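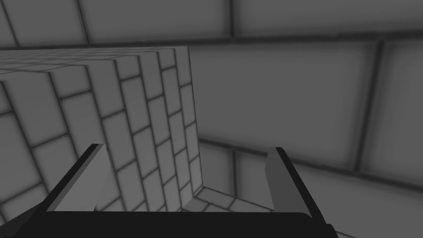 Issued by the Benthorpe Athletic Union Press Office
October 1, 2023
For immediate release

BENTHORPE ATHLETIC UNION CONFIRMS CHANGES TO AMATEUR ROWING LEAGUE

The Benthorpe Athletic Union has confirmed a new format for its amateur rowing league, which will move from a single table to two divisions when racing resumes in April. The change was approved by member clubs at the Union's general meeting and applies to both the men's and women's competitions.

Under the new format, clubs will be placed in Division One or Division Two according to their combined points from the season just ended. Two clubs will be promoted and two relegated at the close of each season. Where clubs finish level on points, the better result over the 1000 meter course will decide the order.

The league closed its current season at Palter Reservoir, where Ronis Rowing Club took the men's title by 15 points. Dijkstra Boat Club finished second after winning the final eights race of the day. In the women's league, Dijkstra held its place at the top of the table and kept the title for another year. A total of 104 crews entered the closing regatta.

"Member clubs asked for closer racing and for a clear path upward for newer crews," the Union said in a statement. "The two-division format gives every club something to race for through to the last regatta. We thank Ronis and Dijkstra for a hard-fought season and congratulate both on their titles."

Each division will race at five regattas. Three will be held at Palter Reservoir and two on the Benthorpe Canal. Junior races will continue to run alongside the senior program, with no change to age groups or entry fees. Novice crews may enter Division Two events as guests but will not score league points.

Clubs that enter crews in both divisions must register separate squads before the opening regatta. An athlete may move from a Division Two squad to a Division One squad twice during the season. Moves in the other direction will require written approval from the Union.

The Union has also approved a travel fund for clubs based outside the Benthorpe district. Eligible clubs may claim up to half the cost of boat transport for each regatta. Claims must be submitted on the standard form with receipts attached.

Division lists, the full race calendar and the revised league rules will be sent to club secretaries and posted on the Union's notice page. Questions about registration should be addressed to the League Office. Media requests should be sent to the Press Office.

ENDS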